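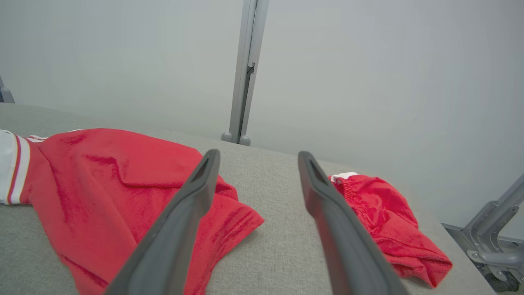

Folding and Storing Shorts So the Waistband Lasts

March 11, 2019
By Karine Perron

Elastic waistbands fail earlier than the cloth around them. The usual causes are heat, hanging by the band, and folding across the band in the same place every time. The method below applies to knit and woven shorts with a full elastic waist. Shorts with a zipper are covered at the end.

Before folding

Close any snaps and tie the drawcord in a single bow. A loose cord works its way into the casing during the next wash. Turn the pockets back in and press them flat with the side of the hand. Leave the shorts out for 24 hours after they come off the line. Elastic holds moisture longer than the legs do.

Folding

Lay the shorts face up on a flat cloth surface. A bare shelf or countertop lets thin fabric slide. Pull the side seams outward until the band lies straight but is not stretched. Bring one leg over the other so the outer seams line up. The seat will form a point at the crotch; tuck it in to make a rectangle. Smooth from the band toward the hem, never the other way. Fold the hem up to the lower edge of the band and stop there. The band itself stays outside the fold.
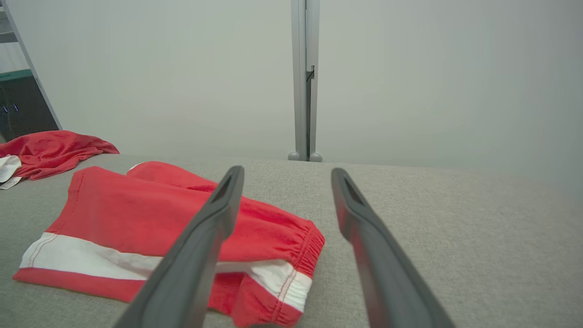 Page last changed: October

For a drawer, fold once more into thirds and stand the shorts on edge. For an open shelf, leave them flat and stack no more than 4 pairs. Taller stacks crease the lower bands, and the creases set over a summer.

Drying

Tumble drying on high is the main cause of a wavy band. Use low heat or a rack. On a rack, hang shorts by the hems, with one clip on each leg. Red and other strong colors should be dried out of direct sun, inside out.

Storage between seasons

Wash first. Body oils left in the band break down rubber thread in storage. Use a breathable bag or a box with a loose lid. Sealed plastic is acceptable only if the room is dry. Arkbridge shelf boxes and the shallow Oria drawer both take the flat fold without bending the band. Refold at mid-season along a different line.

Zippered shorts

Close the zipper, fold lengthwise with the fly on the inside, then fold once across. Do not fold through the zipper pull.

Replacing a band

If the band no longer returns after a light stretch, replace the elastic. Cut the new length to the old casing less a tenth, overlap the ends, and sew a box stitch. Brendan Nic Giolla's notes on casings give the stitch settings for knits.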